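Subject: Re: [pens] Red ink drying out in demonstrator refills
Date: 2021-09-04
List: Lekota Writing Instruments, technical list

> I have gone through most of a box of clear-barrel gel pens
> and keep seeing the same thing. The color at the tip end is
> darker than at the top, and the darker ones skip on the first
> line. Is this pigment settling, or solvent loss through the
> barrel wall? Storage is tip down in a cup, indoors, no direct
> sun. Paper is Carine 70 gsm. If it is settling, does turning
> them over help, or is it too late by then?

Both are possible, and color alone won't separate them. A column of red ink looks darker wherever the light path is longer or the backing is dark, so a gradient seen in the hand is weak evidence. Hold the pen against white paper under one lamp, rotate it a quarter turn at a time, and see whether the boundary moves. An optical effect shifts with the angle. A settled layer stays where it is.

For settling, the test is weight and time. I stored a set tip down and a matching set tip up, starting in June, both at 29 C in a closed drawer. The tip-down set skipped on the first stroke and recovered within one line. The tip-up set needed two or three lines and one pen never recovered. The ink was Esetti red, pigment type. Their dye-based red showed no difference between the two positions.

For solvent loss, weigh the whole pen with the cap on, to the milligram if you have the balance for it. Polypropylene barrels lose very little. Clear styrene types lose more, and the loss is worst at the rear plug, where the follower grease has usually pulled away from the wall. Check there first. A gap in the grease is visible in any transparent barrel.
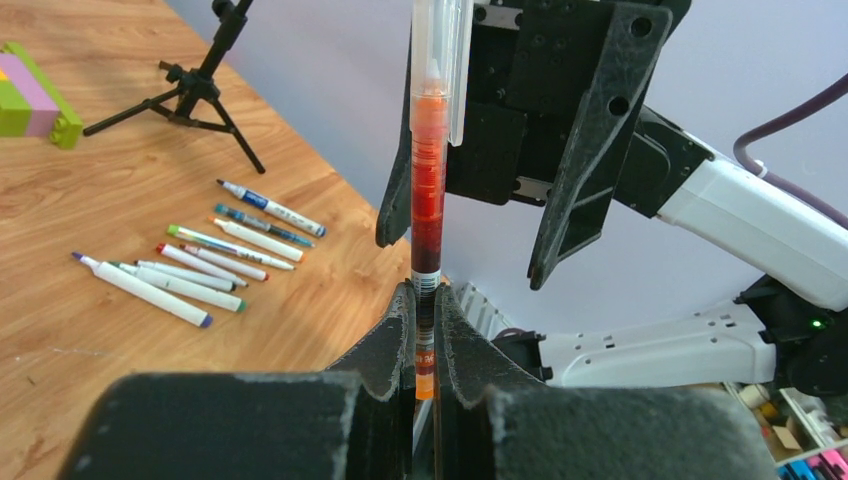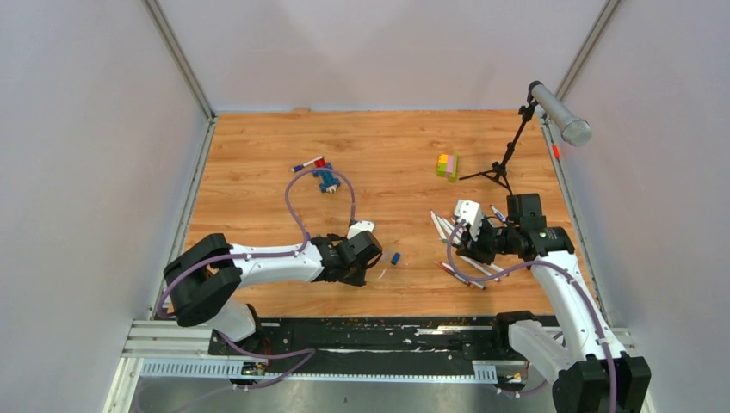
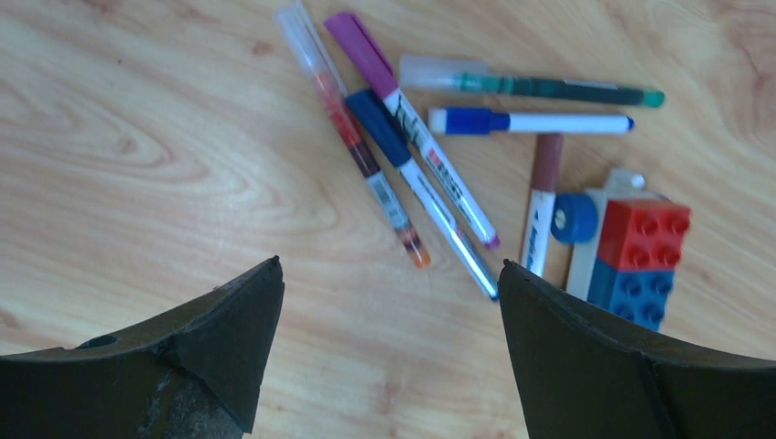
First of the three: transparent barrel, ink running from bright orange through red to dark maroon.

On the skipping itself, please report it in a form other people can use. My routine:

1. Store capped for 24 hours in the test position.
2. Draw a straight 100 mm line against a ruler, no scribbling first.
3. Measure from the start of the stroke to the first continuous ink.
4. Repeat on a second sheet from the same pad.

Paper matters more than most posts here admit. Carine 70 is heavily sized on one side and will starve a fine point that writes well on the other. Mark the sides before you start. I use Wanance ledger as a control and have no complaints apart from the price.

Turning the pens over does help with mild settling, but slowly. Allow a week. Do not centrifuge them unless you are willing to lose the follower, and do not warm the tip with a lighter. The archive has a long thread on that and the results were poor.

The list software rejects attachments over 2000 KB, so weight tables should go in the message body as plain text. Include the batch code if the barrel has one.

Still missing from the earlier post: ball diameter, and whether the pens that skip all came from the same layer of the box.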